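Week 6 - Claims, Tests and What People Will Pay For
Notes to go with the lecture. Read before Saturday's makeup session if you missed it.
Jasper Prins

Where we left off

Last week we looked at how a price gets attached to a feeling. This week is about consumer surveys, and mainly about why I don't believe most of them. You don't have to agree with me by the end, but you do have to be able to say where a survey figure came from before you put it in a paper. Several of the November papers quoted a percentage with no base, no question wording and no date. Those lost points, and so will these.

Start with the simplest complaint. A survey measures what people say when asked. It may also measure what they do, but that has to be shown, and it usually isn't. Ask a shopper whether she would pay more for a mug made by a small local pottery and she will tend to say yes. Saying yes costs her nothing and makes her sound like a decent person. Then watch what goes into the cart.

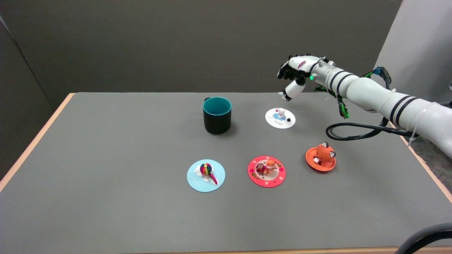

The usual name for this is the gap between stated and revealed preference. Stated is what they tell you, revealed is what they pay. The textbook treats the two as rough cousins and moves on in half a page. I think that's too kind. If the gap were always the same size and always in the same direction you could correct for it, the way you correct for a bathroom scale that reads a little heavy. It isn't. It gets bigger when the question has a moral flavor, and bigger again when somebody is standing there with a clipboard.

The Bakilana study

The main case for this week. Bakilana sells tableware and small gifts, mostly online. They wanted to know if customers would accept a higher price on a line of plain dark mugs if the box carried a card about how the mugs were made. They hired a research firm, Nimus, who put the question to 300 people and reported strong support. The card was printed and the price went up. Sales of the line dropped, and the report was quietly taken off the shared drive.

Look at the question as Nimus worded it: "Would you be willing to pay a little more for a mug if you knew it was made with care?"

Things wrong with it, in no special order:

"A little more" has no number. One person hears a quarter, another hears five dollars, and both tick the same box.

"Made with care" can't be refused. Who wants the careless mug?

There was no rival product. In the store there is always another mug on the next shelf.

The sample came from Bakilana's own mailing list. Those are people who already like the company enough to hand over an email address. The report mentions this once, in a footnote, and then talks about "consumers" for the rest of its length.

None of this needs any math to spot. I bring it up because students often assume that a weak survey is weak on statistics, and go hunting for an error in the tables. The tables were fine. Somebody did the arithmetic correctly on answers that meant very little.

Why we pay for useless things

Economists like to begin with useful goods because use is easy to talk about, and then they get stuck on ornaments. There is no sensible account of an ornament's value that leaves out the person who wants it. Put a dark mug with a teal interior on the same table as a small light-blue and white figurine on a round white base, and you have the problem in front of you. We can argue about what the mug is worth by asking what else you could drink from. With the figurine there is no such conversation. You can ask what similar ones sell for, but that only tells you what other people felt.

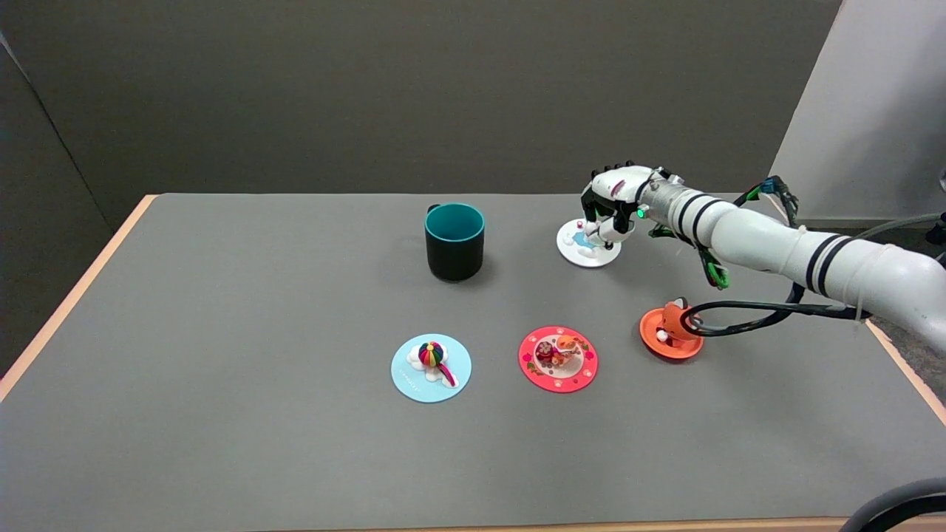 Surveys do especially badly with goods of this second kind. People have no practice putting a number on them, so they grab the nearest number they were shown. This is anchoring, and you met it in Week 2. Show a group a high price first and their own figure goes up. A little white and blue figurine on a disc will be "worth" whatever the previous page of the questionnaire hinted at, while the mug beside it holds a bit steadier because most of us have bought a mug. I would not trust either figure far enough to order stock on it.

Jindale, a rival of Bakilana, tried something better. They skipped the questionnaire and ran 2 prices on the same item in different towns. It has its own problems (towns differ, weeks differ, and one of the stores had a broken front door for part of the test), but at least money changed hands. When I have to choose between a messy record of real purchases and a clean record of opinions, I take the messy one. Some of you will disagree. Put it in the response paper.

A word on "traditional" claims

Buruteck prints 1847 on the bottom of its boxes. Most buyers read it as a founding date. The company's own website says the number is a pattern number. Nothing on the box is false, strictly speaking, and I'd guess it sells more than any card about careful making ever did.

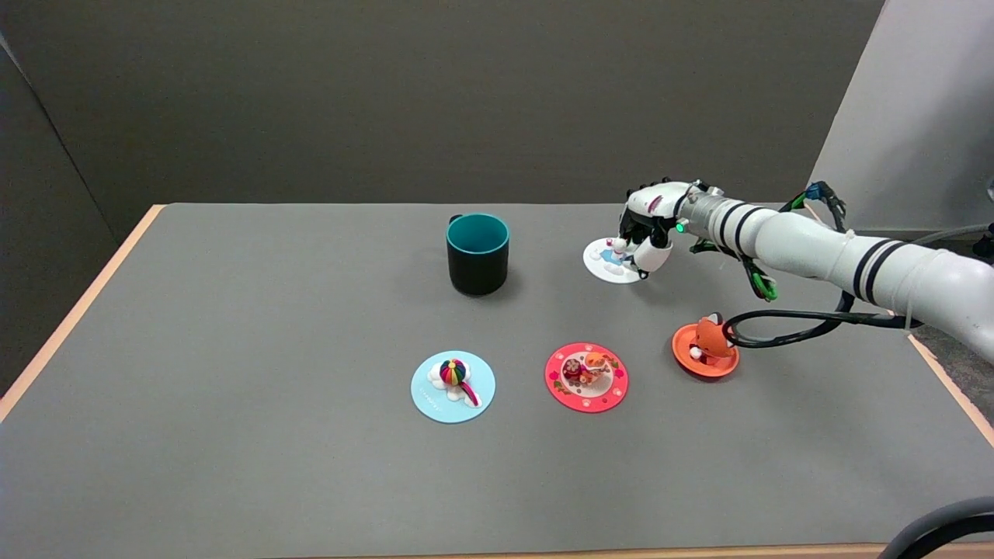
Age claims work because they are hard to check at the shelf, and because we badly want objects to have a past. The same goes for "collectible," a word that promises a future. Collectible to whom? A small white figurine with light blue accents could be given that label by any seller tomorrow morning, and the object would be no different from what it was tonight. When you read that a category of collectibles "rose in value," find out whose sales were counted. Usually it is the pieces that sold. The ones sitting in closets are left out, and there are a great many closets.

For the response paper

Pick one survey finding reported in the news this term. Find the original questions. If you can't find them, write about that instead, and say what you tried. One page, worth 100 points, no cover sheet.

Don't tell me the sample was "too small" unless you can say too small for what. I get this sentence every term and it is nearly always a way of not reading the questions.

Reading for next time: chapter on field experiments, skip the appendix. Bring the Nimus wording with you, we will rewrite it in class.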